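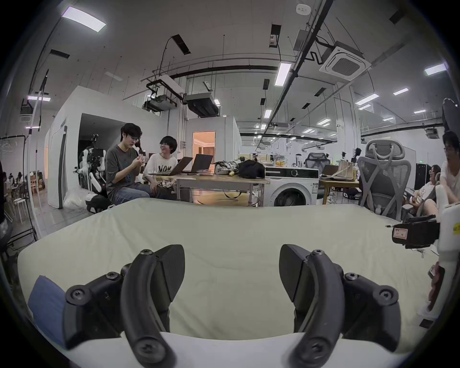 Fig. 5. Mattress out of its wrapping, cover slightly wrinkled. Leave it like this before step 6.

Section 5 – Setting up the mattress

Read all of this section first, it's short. Applies to the Skondmont mattress in cream, all sizes. If yours is the Vinddale with the zip-off topper go to section 6, the cover comes off differently.

Before you start

You need: two people, a clean dry floor or the bed base already built (section 4), the blunt cutter from the small parts bag. No kitchen knives please. No Stanley knives either.

Open a window. Check the doorway is wide enough while the mattress is still rolled. Once it's open it won't go back on the roll, and you can't return it rolled by hand.

CAUTION – the roll is under pressure. Keep faces and small children away from the end when the last strap is cut.

Unrolling

1. Carry the roll to the room where it will be used. Carry it, don't drag it by the plastic.

2. Stand the box on end, slit the tape, slide the roll out. Keep the box until you've finished.

3. Lay the roll across the foot end of the base. Loose edge of the plastic underneath, pointing to the head end.

4. Cut the outer plastic along the printed line. Short cuts. Don't push the cutter in deeper than the blade guard.

5. Unroll. One person each side, slowly. Cut the inner plastic last and stand back, it fills quickly at this point.

6. Pull the plastic out from under. Fabric will look wrinkled along the top and near the corners. Normal. Smooth it with the flat of your hand from the middle outwards, don't tug at the seams.

7. Leave it uncovered. Most of the height comes back the same day, corners can take untill the next morning.

NOTE – The front edge is meant to be soft and rounded. It is not a fault and doesn't need more time. Compare with Fig. 5.

NOTE – Don't use a hairdryer or fan heater to speed it up. Marks the cover.

Placing it

8. Slide the mattress until the gap is the same both sides. Label goes at the foot end.

9. In a shared or open-plan room leave walking space along at least one long side. Keep it clear of washing machines and anything else that leaks or drips. A mattress on a bare floor near a washer will pick up damp from below before you notice it from above.

10. Tables on metal frames – lift them past, don't slide them. A metal foot will catch the fabric and the pull can't be mended from outside. Same with stands and poles.

11. Keep bags, laptops, chargers and food on the table untill the sheet is on. Pale cover, everything shows. Fruit juice is the worst, blot with cold water and leave to dry flat. No bleach.

CAUTION – don't sit on the edge of the mattress while it is still filling. Use a chair.

First weeks

12. Turn head to foot after a fortnight, then once a month for the first half year. Don't flip it over, there's only one sleeping side.

13. Smell of new foam goes off in a few days with the window open. If it's still strong after that, ring us.

14. Fill in the card at the back and quote part no. 273 if you need a spare cover. Part 158 is the waterproof under-sheet, sold seperately.

Next: Section 6 – Vinddale topper and zip cover

Skondmont Customer Help, Unit 158, Pandgate | Guide text by Mei-kuen Tse, updated June | © Skondmont, trading since 1985 | Back to top

Reader comments (3)

Jiang
Step 3 could do with saying which end is the foot end if your base is the same both ends. We guessed. Fine so far.

pandgate_mum
Corners on ours still hadn't come up by bedtime so we slept on it anyway, next morning they were flat as the rest. Is the cover ok at 40 in the machine?

Mei-kuen Tse (Skondmont)
@pandgate_mum 30 only, and dry it on a line, it shrinks in the dryer. Jiang – same both ends means pick either, just keep the label at the foot so you know where you are when you turn it. Will add to step 3.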